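Gripper comparison, week two. Two hand-held units on the bench: the Skudari parallel-jaw and the Gidey curved-finger. Same wrist camera on both, same recorder, same operator. Thread.

1/ Purpose. Fulturero wants one hand-held tool for collecting cloth-handling demonstrations, to be matched later by the same fingers on an arm. The hand-held part has to be settled first. Changing fingers after collection means throwing the data out.

2/ Test set: tea towels, T-shirts, pillowcases, one heavy bath mat. Tasks are pick a corner, drag, fold in half, release. I logged a miss whenever the fabric left the fingers before the operator meant it to.

3/ Skudari on flat cloth: 31 misses in 200 picks. Most were on the thin cotton. The pads are wide and square, so they land on the fabric and push it along the sheet before they close. Once it has a hold, it keeps it. The bath mat gave it no trouble at all.

4/ Gidey on the same set: 17 misses in 200 picks. Most of those were the bath mat, where the tip can't get enough material between the fingers. Thin cotton was mostly fine.
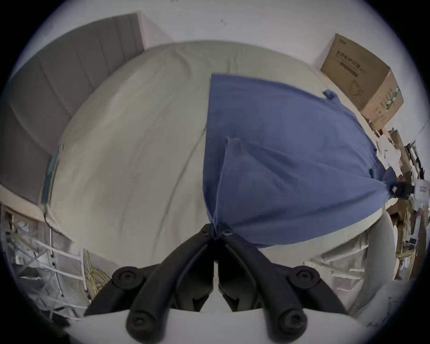 5/ Finger shape is where the two designs part ways. The Gidey's arms swing in from the sides and close to a narrow point, so the camera gets a clear look at the contact. With the cloth pinched by its corner you can follow the fold running back from the grasp point, and that fold is the cue I want a policy to learn from. The Skudari pads cover the same area until well after closing.

6/ Lens. Both were run with the Alluner fisheye. The mattress bulges and the wall bends, and straight edges are no use for judging angle by eye. I tried undistorting before training and lost too much at the sides, so the raw view stays and the calibration goes in the log.

7/ The black corners cost pixels. I'd still take the wide view. On a narrower lens the free end of a towel leaves the image halfway through a fold, and the fold is the whole task.

8/ Matte black fingers: good choice. The first Skudari set had a satin finish and threw highlights onto white bedding under a ceiling light. Auto exposure then hunted each time the jaws moved. Locking exposure fixed it, but you have to remember to lock it.

9/ Trigger feel. Skudari is stiff at the end of travel. Operators squeezed harder than they needed to and the logged width flattened out early. Gidey is lighter and more even. It also has a little play in the linkage, which shows up as noise in the width signal with the trigger held still. A short median filter cleans it up.

10/ Fasteners. Check them at the start of each day. One of the Gidey pivots worked loose on me on 15th August and I lost a morning of recordings to a width offset I should have caught. Thread locker on all of them now. No drift so far.

11/ Not tested yet: wet cloth, anything with a zip, and left-handed use. The next block is 1000 picks on the Gidey alone, in furnished rooms with the usual clutter left where it is. Bench data on a clear table has not carried over well to beds.

12/ Current order of preference for cloth: Gidey, then Skudari. For towels and mats only, I'd reverse it. Softer tips for the Gidey are on order and should be here in September. I'll rerun the bath mat first and post the miss counts under this.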